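A praça entre os dois edifícios já abriu, e vale a pena passar por lá!

Quem acompanha este boletim desde o princípio lembra-se do que era atravessar o parque Prarik no inverno: tábuas por cima da lama, vedações que mudavam de sítio de uma semana para a outra e aquele desvio pelas traseiras do edifício branco que fazia toda a gente chegar atrasada ao almoço. Pois bem, desde janeiro que se anda a direito, de uma ponta à outra, e confesso que nos primeiros dias dei a volta mais comprida só para passar por lá outra vez.

São 1.761 metros quadrados de pavimento novo, em lajes grandes de betão cinzento-claro. A escolha deu discussão (houve quem defendesse o tijolo até à última reunião, e eu própria gostava bastante da amostra avermelhada que andou meses em cima do balcão da receção), mas ao ar livre o cinzento resulta muito melhor do que nas amostras. É um chão calmo, largo, bom para andar com um carrinho de bebé ou com uma mala de rodas. E as juntas! O gabinete Schouten, que desenhou o projeto, passou imenso tempo à volta delas. Há uma que segue pelo meio, a apontar para as árvores lá do fundo, e outras em diagonal que se vão aproximando dela. Reparem nisso da próxima vez que atravessarem, de preferência devagar.

Asif Mughal, que acompanhou a obra pela Dilex, contou-me que a parte mais demorada foi acertar as pendentes para a água da chuva escorrer para os lados. Fizeram 3 ensaios num canto do estaleiro antes de assentar a primeira laje definitiva. Ele fala de drenagem com um entusiasmo contagioso, e saí da conversa a olhar para o chão de todos os passeios da cidade.

Também já se nota a vida a mudar de lugar. Há gente a combinar encontros «no meio da praça», coisa que há um ano não queria dizer nada, e o grupo da caminhada passou a sair dali às 8h30, em vez de se juntar à porta do parque de estacionamento. Em dias de céu encoberto, que têm sido quase todos, o sítio tem uma luz muito suave, com a fachada branca de um lado e o volume cinzento-escuro do outro.

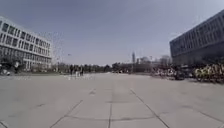
A nova praça do parque Prarik, com o edifício branco à esquerda e a linha de árvores ao fundo.

O que falta? Bancos, sobretudo. A encomenda está feita à Radetti e chegam em duas entregas, a primeira ainda antes da primavera. Vão ficar do lado do edifício branco, perto da faixa de relva. Está prevista mais iluminação junto ao chão, mas essa parte depende do orçamento do próximo semestre.

Se tiverem ideias para usar o espaço (um mercado de livros, música ao fim da tarde, um torneio de petanca, tudo conta), deixem um bilhete na caixa da receção ou respondam a este boletim. As primeiras sugestões saem no próximo número.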